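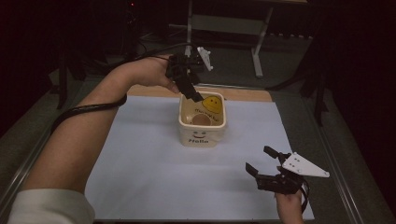 Containers and Potting Mixes

From: Rizal Saragih
To: Filturdale Indoor Growers list
Subject: Re: [containers] Water sitting in the bottom third of the pot

Yoon-hee Kwak wrote:

> I repotted four peperomias and a small jade in October, all in glazed
> ceramic, all in the same bagged mix. The top inch dries out in three days.
> If I push a skewer to the bottom it comes up wet nine or ten days later.
> Two of the peperomias have dropped their lower leaves.
>
> I put an inch of gravel in the bottom of each one, as the book said to.
> Should I go to two inches? Or is the pot itself the trouble? My sister
> uses plain clay and never has this problem, but she also forgets to water.
>
> The mix is the Erberg houseplant blend, straight from the bag.

Please don't go to two inches. Take the gravel out.

Water held in a potting mix is held by capillary force in the small pores. At the bottom of any container there is a zone where that force balances gravity and the pores stay full. The height of the zone depends on the texture of the mix and very little on anything else. It does not depend on the depth of the pot. If the zone is 2 inches high in your mix, it is 2 inches high in a teacup and 2 inches high in a barrel.

Gravel under the mix does not drain that zone. Water will not leave fine pores and enter coarse ones until the fine material directly above the boundary is close to saturated. So the wet zone sits on top of the gravel at the same height it had before, and you have given up an inch of root space. In a short pot that can be most of the usable volume.

As to glaze: a glazed wall passes almost no water, so everything leaves by the leaves, the top surface, or the hole. Unglazed clay loses water through the sides as well, and your sister's pots probably dry two or three days sooner for that reason. Glaze is fine if the mix suits it. It is less forgiving of a fine mix.

What I would do, in this order:

Unpot one plant and look at the roots. Tan or white and firm is fine. Brown and soft, cut back to firm tissue.

Check that the hole is open. Glaze sometimes runs into it during firing, and I have had pots where the opening was half the size it should have been. Cover it with one piece of window screen, flat. A curved shard does no harm but does nothing useful either.

Open up the mix. For peperomia I use 70 percent bagged mix and the rest perlite, by volume, with the dust sieved out of the perlite first. The jade wants it coarser than that. Half and half, and use pumice if you can get it, because perlite floats to the top after a season of watering.

Pot at the same depth as before. Do not firm it down with your fingers. Tap the pot on the bench twice and stop.

Water until it runs from the hole, wait fifteen minutes, then tip the saucer out. If the pot is small enough to lift, tilt it to about 45 degrees over the sink for a minute. The tilt makes the column of mix taller at one corner and a surprising amount comes out -- try it once with a cup underneath.

On the skewer: it tells you where the water is, but not how much. Weight is better. I keep a kitchen scale on the bench and write two numbers on tape on each pot, one an hour after watering and one when the plant is ready for water again. My largest peperomia is 705 grams at the dry end. I no longer look at the surface at all.

I can't say much about the Erberg blend. I bought one bag last year and it was mostly fine peat with a little bark, but bags vary. Yoon-hee Noh has run the pour-through test on several brands and may still have her sheet. Mehrangiz Alipour uses the Obi bark mix for everything and would tell you to start there, though I find it too coarse for seedlings.

One correction to my own post in the spring, while I am writing. I said a wick through the drainage hole would empty the wet zone completely. Sun-ja Won tried it with cotton and with nylon cord and got a partial result with the nylon and almost none with the cotton. The wick has to hang below the base of the pot by a couple of inches, and it has to touch mix along its whole length inside. If the pot sits flat in a saucer, skip it.

Do the peperomias first. The jade can wait until it has used up what is in there -- leave it alone until the weight stops falling.

Rizal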